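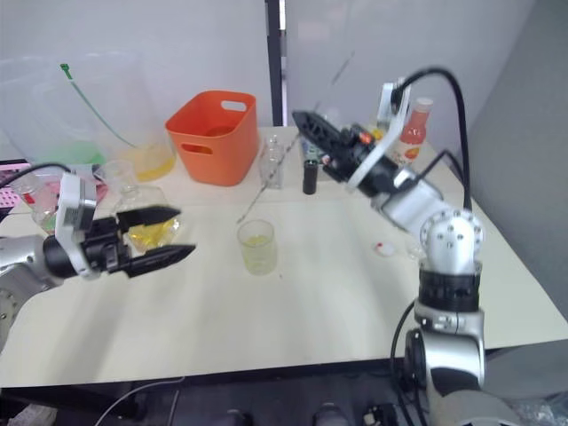
Pratari gripper trial: progress report for May

Hello again, and thanks for being patient with this one. I promised it before the end of the month and I'm just about scraping in. The short version is that the glassware work has started properly, we have numbers for the first gripper, and I'd like to talk to you about how the last bit of the budget gets spent.

Where we'd got to last time

When I last wrote we had both arms bolted down and talking to the controller, and very little else. The Vurnatberg controller had a habit of dropping the right arm whenever both wrists moved at once, which made two-handed work a bit of a non-starter. That's sorted now. It was a timing setting, and the fix took ten minutes after the best part of a week looking in the wrong place (I'd blamed the cabling and re-run a fair bit of it — no harm done, and it's neater than it was).

What we've been doing

The job you're paying for is finding out which fingers can handle ordinary lab glass without crushing it, dropping it or knocking its neighbours over. So that's what we've been at, on a white bench with beakers, flasks, a jar and a stirring rod laid out between the two arms. We've been using coloured liquid, mostly yellow, because clear glass with clear water in it is horrible for the cameras and I wanted to see the level move when something tipped.

First up were the Riker fingers, the long black ones with the narrow ends. I did 147 picks with them over the month. Beakers are good! The fingers get round the side nicely and I can set the grip force low and still trust it. Round-bodied flasks are harder. Grab one by the body and it wants to roll out of the grip, so now we go for the neck, and that's fine as long as the arm comes in level. Come in from above at a slant and the fingertip catches the rim.

The stirring rod is the one I'd be embarrassed to show you. Lying flat on the bench it gives the fingers almost nothing to get under, and we managed it on 3 tries out of 16. I've got an idea about using one arm to nudge it up against something and the other to pick, but I haven't written that yet.

Tokgöz fingers

These are the softer pads we talked about in the spring. They turned up on a Saturday, and I've fitted them once to check the bolt pattern and taken them off again. The holes line up, the closed position doesn't, so the gripper thinks it's shut when there's still a gap. I need to redo the calibration before any result from them means anything, and I'd sooner do it slowly than hand you a comparison that isn't fair.

Things that are bothering me

Cable runs, mainly. The wrist cable on the right arm needs a good loop of slack to let the joint turn, and on the left the cable wants to lie across whatever is at that side of the bench. It has dragged a tube rack twice. I'll try clips along the forearm first.

The other one is clear glass. Camera finds a full beaker happily enough, but an empty one near the back goes missing about half the time if the light's behind me. I might try a darker mat.

Money

Parts are on budget. There's 2,000 left in the equipment line, and I'd like to put it towards a wrist force sensor for one arm instead of the third set of fingers in the original plan. Most of our bad picks are down to not feeling the contact early enough, and I don't think another finger shape will cure that. Could you let me know if that needs a form or if an email will do?

Next month

Calibrate the Tokgöz pads, then run the same 147 picks with them in the same order. Clips on the forearm. Another go at the rod, with both arms this time. If the pads behave I'd also like to start pouring from a beaker into a flask, water only to begin with, and with the power strip moved somewhere safer than the floor under the front of the bench.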